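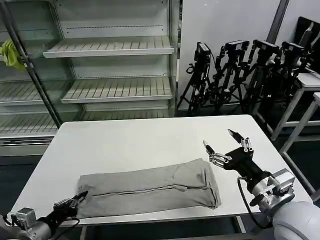

Lunes, 29 de septiembre de 2025. Plegado, prendas grises

Llego a Cabello a las ocho menos cuarto. Las baldas del mueble blanco siguen vacías y así se quedan hasta que cierre el criterio de plegado. Colocar antes obliga a recolocar después, y ya lo hice una vez este año.

Empiezo por el punto gris. Primer doblez siempre a lo largo, con la prenda paralela al borde largo de la mesa. Resultado aceptable: tira plana, extremo izquierdo a escuadra, costura visible por el medio. El extremo derecho se arruga y una punta cuelga por el canto. Es el defecto habitual en este tejido. Si se estira de ese lado, la escuadra del otro se pierde, así que la corrección correcta es levantar el extremo, dejarlo caer sobre el tablero y alisar con el canto de la mano hacia fuera. Nada de tirar.

Medida de referencia para el ancho de balda: 253 mm por prenda doblada. Tihomir Ionescu usaba otra cifra en Brurkovcombe, pero allí las baldas eran más profundas y trabajaban con doblez en tres. Aquí doblez en dos y luego a la mitad. Con telas finas sobra holgura. Con las de felpa queda justo y hay que aplastar antes de medir.

A media mañana llama Haris Yordanov por la hoja de existencias. La línea 3603 sigue duplicada: aparece como camiseta y como sudadera. La dejo marcada en rojo y no la toco hasta que él confirme cuál de las dos es la buena. Le pido también que quite la columna de color, que tiene cuatro nombres para el mismo gris.

Café de máquina. Demasiado caliente, como siempre.
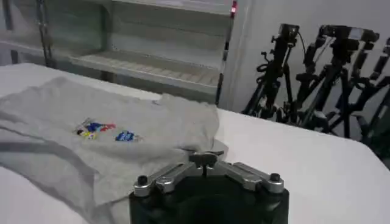 El alisado previo es la parte que más tiempo consume y la que menos consta en el procedimiento. Lo escribí en dos líneas en su momento y habría que darle media página. Una camiseta extendida a medias conserva bolsas de tela que después salen como arrugas diagonales en la cara vista, y entonces hay que abrirla entera. Para centrar sin cinta métrica me sirven los estampados del pecho: en la gris clara hay dos, el multicolor a la izquierda y el pequeño azul con marcas blancas al lado, un poco más bajo. Tomo el hueco entre ambos como eje provisional y compruebo después con las costuras de los hombros. Si las dos referencias no coinciden, mandan las costuras. Los estampados vienen torcidos de fábrica con más frecuencia de la que admite el proveedor.

Segunda observación sobre la misma clase de prenda: donde la tela se dobla sobre sí misma aparece una banda más oscura. Con luz lateral se ve enseguida, con la del techo menos. Queda apuntado pedir una lámpara baja. Panagiotis Papadakis dijo que en Akau tenían una sin uso – preguntar antes de comprar.

Comida a las dos. Arroz. Vuelvo a las tres menos diez.

Por la tarde, tela blanca. Sobre mesa blanca trabajo peor: el borde de la prenda se confunde con el tablero y el error de escuadra solo se nota al apilar. He pensado en un tapete oscuro, pero resbala y suelta pelusa, y en las prendas claras la pelusa es motivo de devolución. Alternativa: dos tiras de cinta de color en el tablero, a la distancia de referencia. Se despegan sin dejar resto si no pasan más de una semana puestas. Pendiente de probar con la cinta Wiviren, que es la que hay en el cajón. 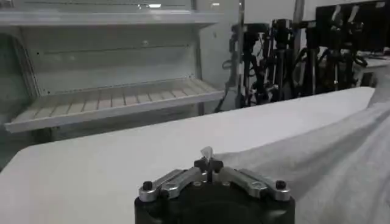 Blanco sobre blanco: la tela a la derecha de la mesa, aún con pliegues.

Živko Vukadinović propone vaporizar todo lo blanco antes de doblar. No lo veo. Añade un paso, exige tiempo de secado y la prenda templada marca el doblez más de lo necesario. Le he contestado que lo acepto para algodón grueso y para nada más. Tamás Gulyás está en copia y no se ha pronunciado.

Altura de pila: mantengo el límite anterior, aunque la felpa lo cumple mal. Lomo hacia fuera, estampados hacia arriba, tallas grandes abajo.

Pedido hecho: 50 bolsas planas con solapa, tamaño medio. El mínimo para el precio bueno era 2000 y no hay dónde guardarlas hasta noviembre.

Mañana: cinta en el tablero, llamada por la lámpara, reescribir el apartado de alisado. Haris debe responder por la línea duplicada antes de las doce. Salgo a las seis y veinte, con el hombro derecho cargado. Revisar la altura de la mesa.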